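4.3 Recording a demonstration by remote control

Complete the workspace check in 4.2 before you start. The Kakik hand controller must be paired and charged to at least 40 percent.

1. Open Drundach and load the practice room.
2. Set the speed limit to 60 mm/s for first sessions.
3. Hold the enable switch for 2 seconds, until the status bar reads LIVE.
4. Open the gripper fully and select Wrist View.

Caution: Releasing the enable switch stops the arm but does not end the recording.

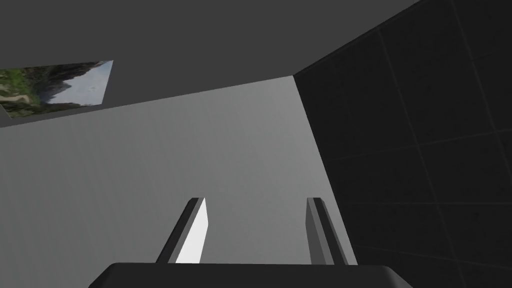
Wrist View moves with the hand, so the room tilts whenever the operator rolls the controller. Keep both fingers in sight while you steer. Use fixed features to judge roll – the seam between the pale wall and the black tiled wall is easier to follow than the landscape picture. If the fingers point away from the work area, level the wrist before you close them.

5. Press Record and carry out the task at a steady pace.
6. Press Stop, then Keep or Discard.

Note: A recording holds up to 800 steps. Longer tasks must be split at a point where the gripper is open.

Kept recordings go to the Ilesska folder under the operator's login. Replay each one at half speed before training – see 4.4 for trimming pauses at the start and end.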